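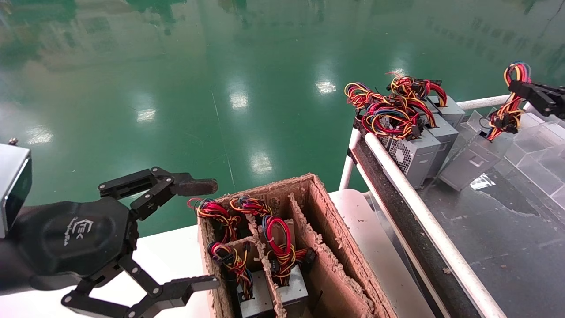 The Second Life of the Divided Carton

Last updated: May

Corrugated board is usually judged by its first trip. A carton is specified, filled, taped, shipped and flattened, and the mill gets it back as furnish for the next roll of liner. A growing share of cartons in the parts trade now makes several trips before that happens, and the divided carton, with its slotted inner partitions, is the type most often kept.

The reason is partly geometric. A plain box gets nearly all of its stacking strength from the four vertical edges. Partitions add more vertical board inside the footprint, so the load is shared even when the outer corners have softened. A heavy metal item standing in its own cell also does less damage to its neighbors and to the walls. Computer power supplies are a typical load: dense, square and hard on board at the corners.

Burkgate, a parts reseller that moves used electronics between regional depots, began tracking its divided cartons two years ago. Each one was given a number and logged at every handover. Of the 556 cartons in the first group, most were retired for damage to the rim. Crushed panels came second. Wet board came a distant third.

Rim damage has a simple cause. When tape is pulled from a flap, it takes the outer liner with it and exposes the fluting underneath. When a flap is cut or torn off, the fibers at the break are left open. Either way the edge takes up moisture faster than the panel below it, and the board loses stiffness from the top down. A ragged rim is not a reason to scrap a carton used open on a shelf. It is a reason to stop stacking on it.

Lammers, which converts board for industrial customers, now offers a partition set sold apart from the outer box. The cells are cut 3 millimeters oversize so that a worn set can be lifted out and dropped into a new shell. Partitions tend to outlast shells, as they are never taped and rarely handled.

Humidity remains the main limit. The Garanden depot holds its carton store below 80 percent relative humidity and rotates stock every 18 days. The Avach depot has no climate control and retires cartons sooner – a practice its managers consider cheaper than running dryers.

Inspection is done by hand. Staff press a thumb into each vertical edge at mid-height, then check the slots where the partitions cross. A slot that has torn past its original cut lets the cell lean, and the set is pulled. Printed grades and old shipping labels are ignored, although the labels have to be covered or removed before the carton goes out again.

Retired shells are baled with the rest of the depot's board. Partition sets go into the same bale unless they have been waxed, in which case they are kept apart and sent out with general waste.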